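Play Money Finally Gets Counted: Bulline Adds a Sorting Kit for the Kitchen Table
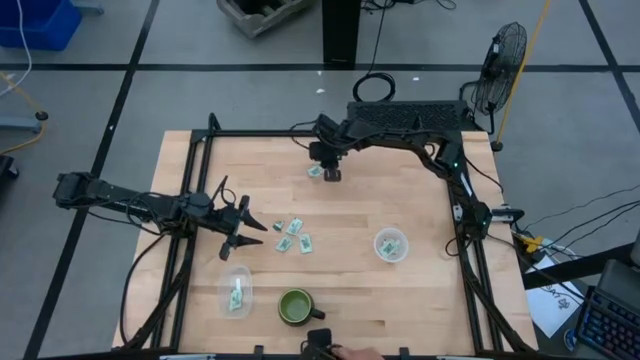

DREMER, December 16, 2020 – Bulline, maker of pretend cash for children and the adults who lose to them, today announced the Katiyar Sorting Kit. It holds 388 small paper bills and 2 clear bowls to put them in. The bills are green and white and buy nothing.

Bulline began work on the kit in September, after 11 households reported finding its money in couches, shoes and one toaster. Most families in the trial had the table cleared before dinner. A few are still looking.

Any mug will do for the overflow – coffee should be finished first.

The kit suits 4 players and ships from the Vullent warehouse. Payment is in real money only.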